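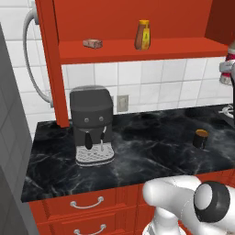 Figure 4-1. Kitchen scene loaded, arm below counter level.

4.2 Checking the planner in simulation

1. Start the Esura server, then load the Wiltlow kitchen scene.
2. Set the planner timeout to 300 ms and the sample limit to 500.
3. Open the Objects panel. Confirm that the cup and the espresso machine each have a collision mesh.

Note: The shelf board and back panel are separate bodies. Enable both.

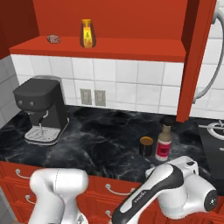 Figure 4-2. Both arms in view at the counter.

4. Select the active arm. The other arm stays in the planning scene as an obstacle.
5. Send the shelf pre-grasp goal and step through the trajectory. 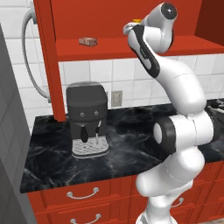 6. Compare wrist pose with goal pose in the Trorkora log viewer. If error code 328 is listed, raise the shelf clearance to 2 cm and replan.

Caution: Do not change clearance during execution.

This site uses cookies. Accept | Settings

Comments (2)

mvk_ros: Step 3 fails for me unless the server is restarted first.

tallbench: Same on Rutherford builds. Clearing the mesh cache fixed it.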